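Interior Door Finishing: Frequently Asked Questions
Durnotthorpe Joinery Supply. Last revised June 19, 2023

Which finish should I use on a yellow-stained door?
Tilunora satin, water-based. Oil finishes darken the stain within a season.

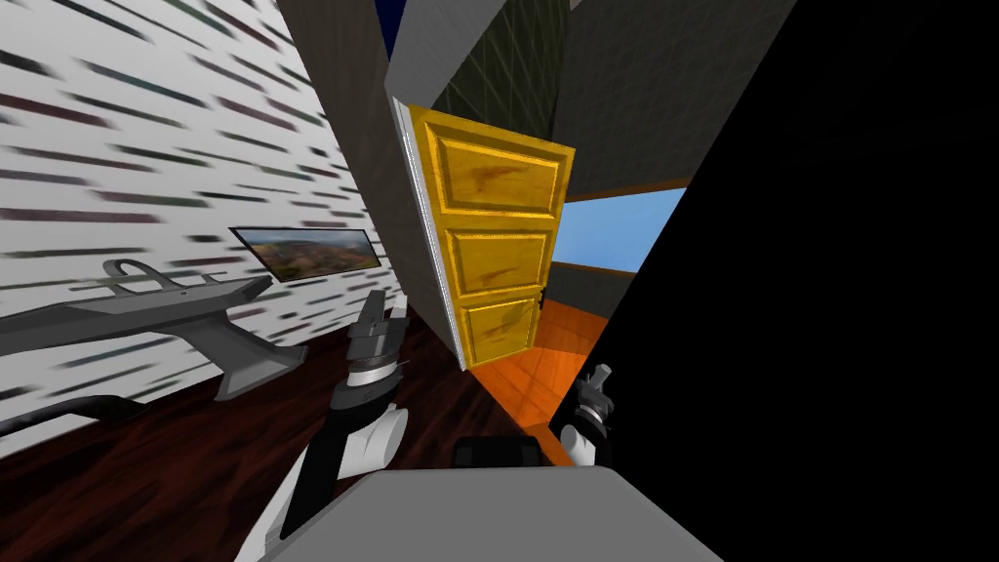 Kamil Beneš writes that two coats were enough on his closet doors. We still specify three for any door in daily use.

How far does a can go?
One can covers about 6 doors, both faces, one coat. Coverage drops on open-grained softwood.

What grit between coats?
Use 2000 for satin and 3000 for gloss. Wipe with a damp cloth and let the surface dry fully.
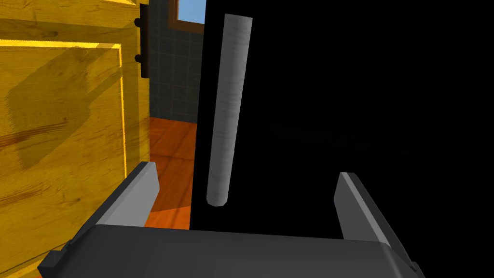

According to Annick Pruvost, the 3000 sheets clog quickly on fresh gloss. Extend the drying time overnight and the problem mostly goes away.

Can I finish the door while it is hanging?
Yes, with thin coats.
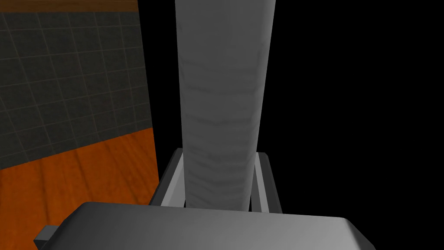 Runs form where too much finish is applied at once. Upright cylinders behave the same way as doors: on a tall, pale gray one like this, work from the top down and keep a wet edge.

Do you ship Moketa primer?
Yes, as item 995. It ships by ground only.

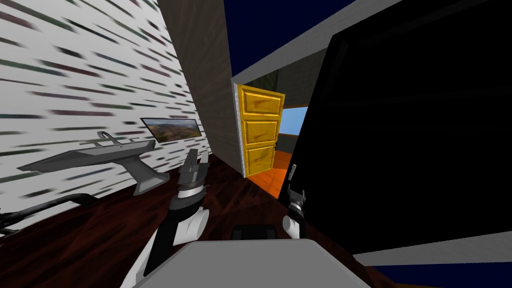 Returns
Unopened cans only. Keep the packing slip.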